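Search this list: Enter terms Go Advanced

[kolteo-users] Re: Suture pull-out readings drift on long runs

29th January

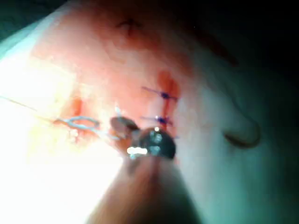
1. Quoted message

> We run simple interrupted stitches through to failure on the Rostance
> frame and log with Kolteo. The first readings of a session agree with
> each other. By the end of a long session the peak force is reading low
> on every sample. The thread is from one lot and the same tissue
> stock is used throughout. The load cell was last calibrated in April.
> Is this a known problem with the logger, or should we look at the cell?

2. Reply

Check the zero before you suspect the cell. Kolteo takes its tare once, when the session file is opened, and holds it until the file is closed. If the cell warms up after that, the offset goes straight into every peak. Our own file of 321 pulls showed the same slope, and it went flat once we re-tared between samples.

Set tare_mode to "sample" in the session header. The default is "session". The manual lists a third value, "auto", which does nothing in version 4 and is treated as "session" without a warning.

Two other things can look like drift:

a) Sample rate. At 9 Hz the logger can miss the peak when a knot slips and catches again. We use 230 Hz. Files get large, but you can thin them after the peak has been picked.

b) Tissue drying out. This usually raises the force before it lowers it, so plot force against sample number before blaming the electronics. Keep the stock covered and note the time each piece was cut.

If you still see a slope with per-sample tare, hang a fixed weight on the cell for the length of a normal session and log that with no sample mounted. The Vasić script in the contrib folder will fit a line to it. Send the slope and the header block to the list. Please do not attach the full file, as the server strips anything large.

On knots, record the number of throws with each sample. Gurkuvton's import filter drops that column unless it is named "throws" in lower case, and then slipped knots and torn tissue end up in the same group.

Contact list owner | Copyright kolteo-users archive | Back to top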